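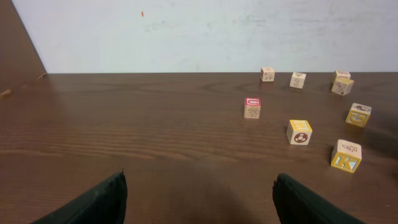 According to Prasetyo Entili, the hardest part of building a pair of robot arms at home is deciding what they should be asked to do first. Motors can be ordered and brackets can be printed. A sensible first job, in Entili's view, has to be small enough to fail at many times in one evening.

The builders at Keslow have taken that advice to heart. Keslow is a shared workshop on the second floor of a former print shop, open to members from five in the afternoon until ten. Its longest-running project, known in the house as Plisirero, is a two-armed machine that sorts and stacks children's alphabet blocks. Members began work on it in October, using a published arm design that they have since altered in several places.

The choice of blocks was a practical one. They are light and cheap, and a dropped block does no harm to the table or to the gripper. The printed faces also give the software something to tell apart. A block that shows a letter from the front may show only a line drawing from above, and the program must treat both as the same object. Members spent much of the winter on this single matter.

The budget was fixed at the outset. Keslow's membership approved $620 for the two arms, and the group set aside a further $300 for replacement servos, cable and fasteners. The second sum went faster than planned. Three servos were lost in the first month to a shoulder joint that bound at the end of its travel, and the part was redrawn twice before the fault was cured.

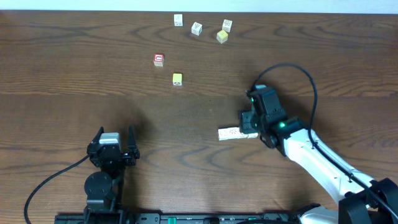
Both arms at the block table, with the yellow block standing apart from the others.

Control of the arms has been a longer undertaking. The first program, written by members over several weekends, moved each joint to a stored position and had no means of correcting itself. If a block had shifted by the width of a finger, the gripper closed on air. The present system learns from recorded demonstrations, in which a member guides the arms through the task by hand. The project log stood at 2143 demonstrations when this article was prepared. Of these, 371 were set aside for testing and are never used in training.

Cameras at the wrists were added after the first season. A view from overhead gives the layout of the table but loses detail once a gripper comes between the lens and the block. The wrist view supplies what is missing in the last few inches. Fitting it required a new bracket and a rerouted cable — the earlier cable had a habit of catching on the elbow.

The group has exchanged drawings with a similar workshop, Lumbantobing, whose members favor a wider finger with a soft pad. Keslow tested the pad and kept its own narrower finger, which reaches more easily between blocks that stand close together. The two workshops continue to share their bracket files.

Work planned for the coming months includes a stiffer base and a quieter power supply from Amance. The drawings for the base are pinned beside the workshop door, where members are invited to mark their corrections in pencil.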